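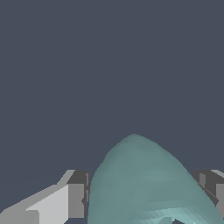 Blog > Kitchen > Bread

So I've been baking the same rye loaf since June and I think I can finally talk about it without getting mad. It's my neighbor Irena Michalski's recipe, which she wrote on the back of a seed packet, and for the first month every loaf I made had the texture of a wet doormat. She kept saying "longer" and I kept not listening!

My big mistake was the starter. I was feeding it whenever I remembered (so, at midnight, in my socks) and then expecting it to be lively by breakfast. Now I feed it after dinner and leave it on top of the fridge, and it's bubbling away by 7 a.m. I use 324 grams of rye flour per loaf, a weirdly exact number that came from Irena, and I'm too superstitious to round it off.

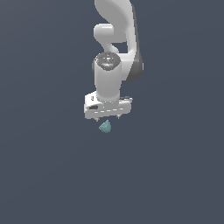 The part where you wait

Rye dough doesn't act like wheat dough. You don't knead it, you kind of stir it and scrape it off your wrists for a while, and then it goes in the pan looking like mortar. I let mine sit for three hours. My kitchen in Skostby is drafty, so if yours is warm you might get away with less – look for little pinholes on the top and go by those.

I bake it hot to start and then turn the oven way down,
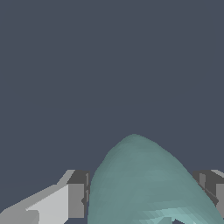
and the really hard bit comes after, when it smells amazing and you have to leave it alone until the next day. I know. I cut one open early once and the knife came out covered in gum. Wrap it in a towel, go to bed, have toast from the store if you must.

We eat it with butter and pickled beets, mostly. My sister likes it with honey, and we've agreed not to discuss it.
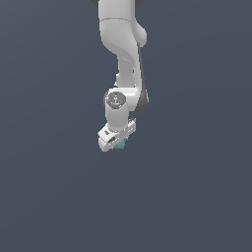
What I'm trying next

Caraway, for sure. Also a darker one with a spoonful of molasses, and maybe a batch with cold coffee in place of some of the water. If you've done the coffee thing, tell me how much you used!

Recent posts
- Five soups for a broken stove
- My jam didn't set and I ate it anyway
- Plum cake, second try
- Cleaning out the spice drawer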